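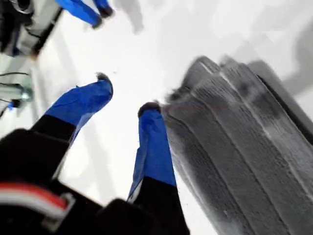 Delali Agbeko
I finished moving my late uncle's recipe cards into one binder this April. 172 cards, most of them in pencil. A few notes for anyone with a similar box in a closet.

He never wrote oven temperatures. The cards say "hot" or "bread hot." I baked the same loaf 3 times before I settled on a number and wrote it on a sticky note next to his handwriting.

The soup cards are worse. One says "Palska's way" and then lists onions and barley with no amounts. My mother thinks Palska was a neighbor. My aunt says it was a restaurant near the bus station.

I typed everything up as I went — some 700 lines in a plain text file. I tried to keep his spelling. "Brocoli" stays.

Cards with grease on them went into plastic sleeves by themselves. The clean ones share a sleeve, two to a side.

6 cards are still unsorted. Two are only shopping lists, and one is half a letter about a fence. I put them at the back.

If you want the barley soup, I use a cup of barley to two onions and simmer it for an hour. Salt at the end. It gets thick overnight, so add water when you reheat it.

Next is the tin of newspaper clippings. Most of them are pie.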